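Clelo to Extend Household Chore Study Through November

Jul 26, 2022

Clelo will continue its study of machine performance in household and shop-floor chores through November, the institute announced. The extension follows an interim report that found clear progress in simple handling tasks and little in work that calls for two hands.

The study asks whether a machine can do small jobs that most people finish without thinking, such as putting a lid on a box, clearing a table or returning an item to its bin. Each chore is first carried out by people using hand-held grippers, and the recordings are then used to train the machines. The report covers 100 chores, of which 25 were judged ready for trial outside the laboratory. 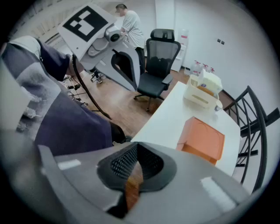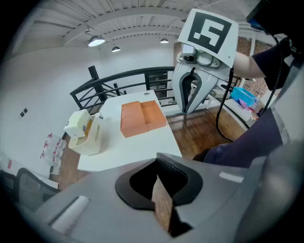
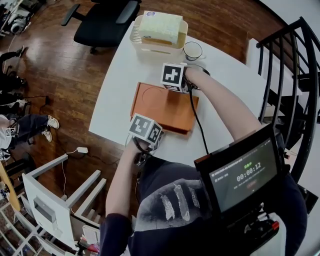
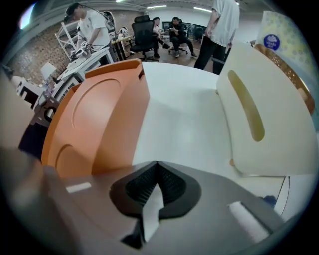

Hand-held grippers in use at Clelo's Irkton site, with an orange item among the objects at the table in each view.

Feng-yi Wu, who leads the study, said the results should be read with care. "A machine that can pick up a box is not yet a machine that can tidy a room," Wu said. "Soft packaging, loose lids and crowded tables remain difficult, and a person is still faster at all three."

The report notes that machines did best when objects were rigid and set well apart. Performance fell when one item had to be held steady while another was moved - a step common to kitchen work, packing and shelf stocking.

Two partners, Olaniyan and Gavden, will take part in the next stage. Olaniyan will provide space in a stockroom for the shop-floor trials, while Gavden will review safety procedures before any machine is placed near staff. Household trials will remain at the Irkton site for the present.

The full report is available on request from the Clelo information office.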